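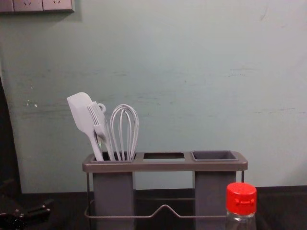 Bleddyn Morgan keeps his kettle on the far side of the lab from his desk, and he says the walk is the only exercise he gets while the planner is thinking. It used to be a longer wait. When I first visited Adbridge, back in the wet end of spring, you could put a teabag in, take it out, find the milk and be back in your chair before the software had made up its mind about how to pick up a spoon. By August he was having to hurry.

Adbridge is a small outfit, nine people on two floors of an old seed merchant's, and what they make is the bit in the middle: the code that sits between what a robot sees and what its arms do next. They call it Hiebert, after a street one of the founders lived on, and they have spent the better part of two years teaching it to tidy a kitchen worktop. Anyone who has shared a house will know this is a subject on which reasonable adults disagree, so I was curious to see what a computer would make of it.

The perception side belongs to Forough Hassanpour, who has a great fondness for whisks and talks about them the way other people talk about difficult aunts. A whisk is mostly holes, you see. Ask a depth camera where it is and you get a scatter of points, some on the wire and a good many on the wall behind, and the early versions of Hiebert would cheerfully report a ghostly lump floating a hand's width from anything you could hold. Her fix was to stop asking for a solid shape at all. The software now looks for the outline first, guesses what sort of tool it has found, and only then works out where a handle ought to be (even if the handle is down inside a pot and can't be seen).

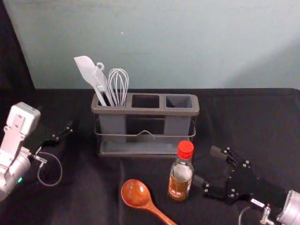 Two arms, one spoon and a utensil holder with space to spare, on the test table at Adbridge.

Planning is Arwel Kemeys's department, and it was he who sat me down in front of the screen and let me watch the thing dither. With two arms there is always the question of which one should go. Hiebert draws up 20 candidate movements for each job, throws out any that would bring the arms into one another or knock over something tall, and scores what's left. A bottle standing near a gripper makes a surprising difference to the scores, and I spent a very happy quarter of an hour asking "what about that one?" while Arwel patiently clicked through the rejects in red.

Then there is the matter of where things belong. Judit Illés wrote the part that reads a holder as a set of slots, each one full, empty or somewhere in between, and she has strong views on crowding. Her rule at present prefers a free compartment to a shared one, though it can be talked out of it with a setting called "company", which I liked very much.

I asked Bleddyn when it would be coming to my kitchen. He went to put the kettle on.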